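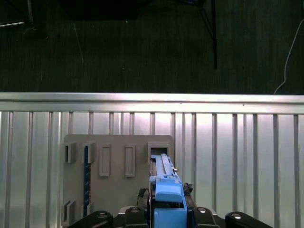
Attachment 1: dark carpet-like surface, metal rail, white cable

Ticket 1656 - Party newsletter sign-up form rejecting members
Opened: October 21, 2018
Reported by: Chenxi Lü, Jullow district office
Status: Closed

Problem
Members who joined the party after February can't sign up for the candidate selection newsletter. The form says "Membership number not recognized" and clears every field. Members who joined earlier get through fine. The district chair wants the notice about the leadership vote sent to everyone, and the newer members are the ones asking for it.

Log
Tried my own number, worked. Tried two numbers from the Sokol branch, both from newer members, both refused. Same result in another browser.

Asked Hudutent (they host the form) whether anything had changed. They said no changes on their side and asked for the member file we upload.

Opened the file. It has 1800 rows and stops at the last person who joined in February. The export from the membership system was set to a fixed end date, so each upload since then has been the same old list.

Removed the end date, ran the export again and uploaded it. The form still refused the Sokol numbers. Hudutent said the list is cached and takes 30 minutes to refresh. Waited, then tried again - both numbers accepted.

Still open at branch level
Hitness branch keeps its own copy of the list for the vote on the party program. It needs replacing with the new export before ballots are mailed. I have sent them the file and asked them to delete the old one.

Chenxi

Reply from Hitness branch: new file loaded, old one deleted. Please close.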